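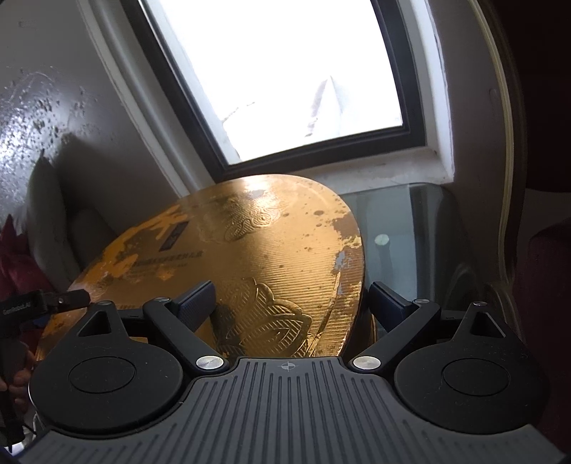 Hand-held gripper at the rim of a round tin.

Print | E-mail

Packers moved to hand-held grippers: how do you set a work rate?

Posted by benchlead_loston, January 2019

I run the day shift at a contract packer in Loston. We have 68 people on the floor, mostly on gift packs: tins, round boxes, fruit, small jars. Management has signed for a Ranance packing cell. Before it arrives, the packers record the handling themselves with hand-held grippers. Each recorded pick and place counts as one demonstration, and the order calls for 2000 of them per product family.

The packers have always been on a piece rate with a quality deduction. The gripper work has been put on the same sheet, with a demonstration standing in for a packed unit. I see two problems. A demonstration takes longer than a bare-hand pick, so earnings drop for anyone assigned to it. Also, people have started to hurry, and the rejected recordings are mostly the hurried ones.

Has anyone set a rate for this kind of work, or taken it off piece rate altogether? I would also like to know what happened to the packing jobs once the cell was running. I am being asked and have no answer to give.

Print | E-mail

Evaristo Gatti

Take it off piece rate. We went through the same stage at the Fabbri plant and lost most of a month to recordings that had to be repeated. A piece rate pays for speed, and the recording has to be made at a steady pace with a clean approach and a clean release. Paying the average of each person's last 10 shifts, flat, settled the earnings complaint and the reject rate came down with it.

Other points, in the order we ran into them:

Rotation. A gripper is heavier than an empty hand and the wrist is held at an angle the packers are not used to. We changed people over every 15 minutes at first, then let them choose a longer turn if they wanted it.

Product order. Start with rigid items. A round tin is awkward because of its size, and the rim gives you a small area to work with, but it does not deform. Leave the fruit until people have a feel for the closing force.
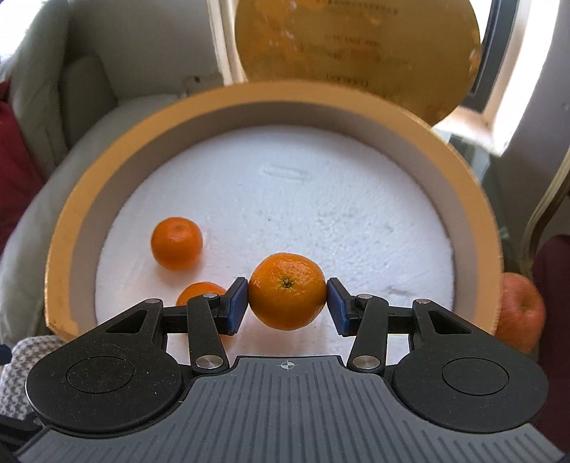
With mandarins the usual fault is too much squeeze. The peel gives a little under the pads before the operator notices, and a packer who would never bruise one by hand will do it with a tool. We kept the pads at light contact and had the fruit let go close to the foam, never dropped. Whoever does this well should be writing the work instruction. At our place it was written by engineering and had to be done over.

Rejects. Have the packers review their own rejected recordings. It takes paid time - put it in the plan.

As for the jobs, the cell took the repeat orders with fixed layouts. Mixed packs and anything with worn or returnable tins stayed on the benches. Some packers moved to tending the cell, which here meant loading, clearing faults and checking fruit. That work was graded higher, but only after the union asked for the grading to be looked at. Get the job descriptions in writing before the cell is accepted. Afterward you have less to bargain with.

Print | E-mail

gridow_nights

we did it at Gridow on piece rate and it was fine. just set the number lower

Print | E-mail

M. in maintenance

I can't help with pay. On the equipment side, wipe the finger pads between products, especially after citrus, and check the pivots for play at the start of each shift. A loose linkage feels like operator error and people get blamed for it. We had a packer taken off the job in March over bad recordings, and the fault was in her gripper. Log the tool along with the name.

Print | E-mail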